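Battery drain after the June update, Grondholm tablet (11-inch)

Forum: Android Tablets > Troubleshooting

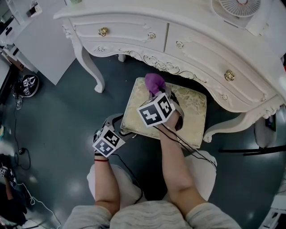 Before you post in this thread

Say which model you have, which build you're on, and whether you restored from a backup or set up fresh. Posts that only say "same here" get merged. – Mod team

bkartha
Original poster

I took the June update on Thursday night and the tablet now loses 35 percent overnight with the screen off. Before the update it lost two or three. Nothing new installed. Wi-Fi on, Bluetooth off, location off.

The battery page lists "System services" at the top and won't break it down any further. I rebooted twice and cleared the cache for the Play Store and for the Mokach launcher. No change.

Anyone else on this build? I'd like to avoid a factory reset if I can.

Balakrishnan Kartha

drestmont_dave
Member

Did you restart it once or leave it plugged in for a full night? After a big update the system re-optimizes every app, and that can run for a day or two. I'd give it until the weekend.

bkartha
Original poster

It's been four nights. It was plugged in for the first one. The numbers for the other three are nearly identical, so I don't think it's optimizing anything at this point.

praju
Senior member

It's the launcher. Mokach polls for weather even with the widget removed. I had it on my old phone and it did the same thing. Switch to the stock launcher for one night and compare.

Quarterline
Member

Disagree with praju. I'm on the stock launcher, never had Mokach on this tablet, and I'm seeing the same drain on the same build. Set up fresh in April, no restore.

praju
Senior member

Then you may have a different problem. "System services" covers a lot.

Quarterline
Member

Same build, same tablet, same line at the top of the battery page, starting the same day. I think it's one problem.

bernie_b
Moderator

Let's get some data. You don't need root for this.

Turn on developer options (tap the build number seven times), then turn on USB debugging. Connect to a computer with adb installed. Run:

adb shell dumpsys batterystats --reset

Unplug, leave it overnight with the screen off, then plug back in and run:

adb shell dumpsys batterystats > stats.txt

Look for the section on partial wake locks and post the top few lines. Don't post the whole file. It has your account name and Wi-Fi names in it.

Bernadette

bkartha
Original poster

Done. The top one by a long way is the print service. More than 600 wakeups between 11 at night and when I got up. Second is the Play services checkin, much lower. The launcher is well down the list.

I don't own a printer.

Quarterline
Member

Mine is the print service too. I do have a printer but it's been switched off at the wall for weeks.

praju
Senior member

OK, I was wrong about the launcher. I'd still get rid of it, but that's a separate matter.

agowda_11
Member

Settings > Connected devices > Connection preferences > Printing. Turn off the default print service. The update switched it back on for me, and it searches the network for printers the whole time the tablet is asleep. I turned it off and I'm back to 2 percent a night.

If you do print from the tablet, turn it on when you need it and off again after. A pain, but it works.

Aravind

drestmont_dave
Member

Is it safe to turn that off? On an older tablet I disabled a system service and lost the share menu.

bernie_b
Moderator

It's a normal user setting with its own switch. You lose printing and "Save as PDF" may still work without it, depending on the app. The share menu isn't affected. What you probably did before was disable a package through adb, and I wouldn't recommend that unless you've made a note of how to put it back.

bkartha
Original poster

Switched it off last night. Went from 88 to 86 by morning. Thanks, Aravind. I'll leave USB debugging off again now that I'm finished with it.

Has anyone reported this to Grondholm?

k_sastry
New member

I reported it through the feedback form. The reply told me to factory reset, so I don't think anybody read the log I attached. If more people send it in it might help. Mention the print service in the first line.

Quarterline
Member

Sent mine. Got the same factory reset reply.

For what it's worth, a reset won't fix it. The print service is on by default on a fresh setup with this build. I checked on my wife's tablet, which was set up last week.

bernie_b
Moderator

I've changed the thread title so people can find it and pinned Aravind's post. If you have drain on this build with the print service already off, please start a new thread with your wake lock list.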